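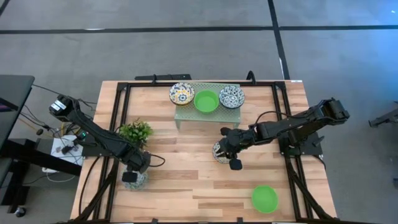
Which judgments does this dataset cover? Civil judgments entered by U.S. federal district courts in suits brought under the state-sponsor exception to foreign sovereign immunity, plus the related collection filings that came after them.

Datasets > Law and Courts > Civil Judgments > Morton Judgment Tracker

# Morton Judgment Tracker

Morton is a table of court judgments and what has been collected on them. Each row is one judgment, for one plaintiff or one group of plaintiffs awarded damages together. The table was put together from public dockets by Vandana Semwal and is maintained by Vandana Kaushik. It is meant for reporters, law students and anyone who wants to see how long it takes to get from a verdict to a payment.

The current release has 856 rows. The October release had fewer because default judgments with sealed damages reports were left out. They are now included with the amount field blank.

## Files

- `judgments.csv`: the main table
- `filings.csv`: collection filings, linked by `judgment_id`
- `courts.csv`: court names and short codes
- `CHANGES.md`: what changed between releases

All files are UTF-8 with a header row. Dates are year-month-day. Dollar amounts are whole dollars with no commas or signs.

## Main fields

| Field | Meaning |
|---|---|
| `judgment_id` | Our own number, never reused |
| `court` | Short code, see `courts.csv` |
| `entered` | Date the judgment was entered on the docket |
| `defendant_type` | `state`, `agency`, `organization` or `individual` |
| `default` | 1 if the defendant did not appear |
| `compensatory` | Compensatory damages awarded |
| `punitive` | Punitive damages awarded |
| `trebled` | 1 if the amount was tripled by statute |
| `status` | `open`, `partly_paid`, `paid`, `vacated` or `on_appeal` |

The `organization` and `individual` types appear only when the defendant was sued in the same case as a state or one of its agencies. If a case was brought against an organization alone, it is out of scope.

When `trebled` is 1, `compensatory` holds the amount after tripling. The jury's number, if we have it, is in `notes`.

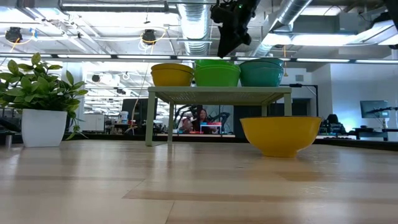
Interest is not included in any amount. Post-judgment interest can be large in cases that stay open for years, but courts have handled the start date differently and we did not want to pick one method. If you need it, work from `entered` and the rate stated in the judgment.

## How rows were made

Vandana Semwal searched dockets by statute and then read each final judgment and damages opinion. Amounts were typed in by hand. Vandana Kaushik then re-read a sample of 61 rows against the original documents and fixed the errors she found. Most were punitive awards entered in the compensatory column.

Docket text was pulled with Evow, a small script kept in the Tiwari repository. You do not need it to use the tables. It will pause after 1000 requests, so a full rebuild has to be done in several runs.

## Known problems

- Group judgments are not split by family member unless the order itself lists separate amounts.
- `status` is only as good as the docket. Private settlements often leave no trace, and a row marked `open` may have been settled.
- 10 rows have a court code but no entry date. The docket pages for these were not available.
- Agency names follow the caption of the case, so the same agency can appear under more than one spelling.
- Vacated judgments stay in the table. Filter on `status` before adding up totals.

Payments from compensation funds are not tracked here. They are in a separate table called Admont, which uses the same `judgment_id` values.

## Corrections

Open an issue with the `judgment_id`, the field, and the docket entry that shows the right value. Please do not send sealed or privileged documents. Corrections are merged on Monday, and the change is listed in `CHANGES.md` with the old value.

## Use

The tables may be copied and reused with credit to the Morton Judgment Tracker. Court records themselves are public. Nothing in this repository is legal advice, and the `status` field should be checked against the live docket before it is quoted in print.

Filed under: Courts, Foreign Immunity, Open Data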